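Ticket 490: Lobby flowers, Jõgi building
Opened by: Dace Vaher
Status: Open, again

Problem: The artificial arrangement leans left. Visitors straighten it. It leans left again.

Tried so far:
Turned the vase around. It now leaned right, and this was reported as a new fault.
Added 250 g of gravel. Gravel is now in the Lorkus copier.
Asked Brendutent, who supplied the flowers, for advice. They suggested watering less.

28 Dec 2024: Took the whole thing apart and laid the stems side by side on the white table, blooms to the back, red roses next to the blue. The stems don't match in length, so trimming comes next. Please leave them in that order until I'm back with the cutters. Anyone who needs the table before then can book Jolleler, upstairs. 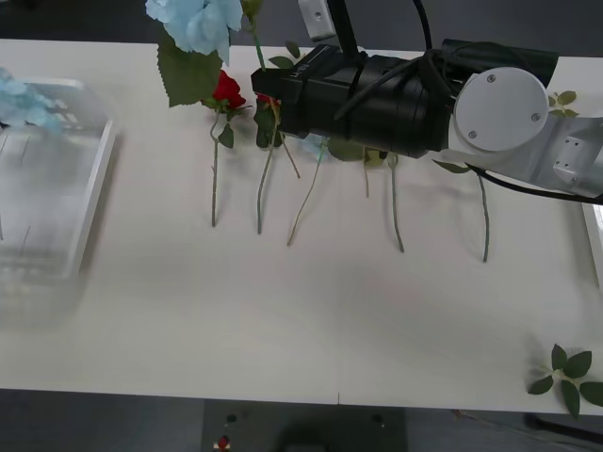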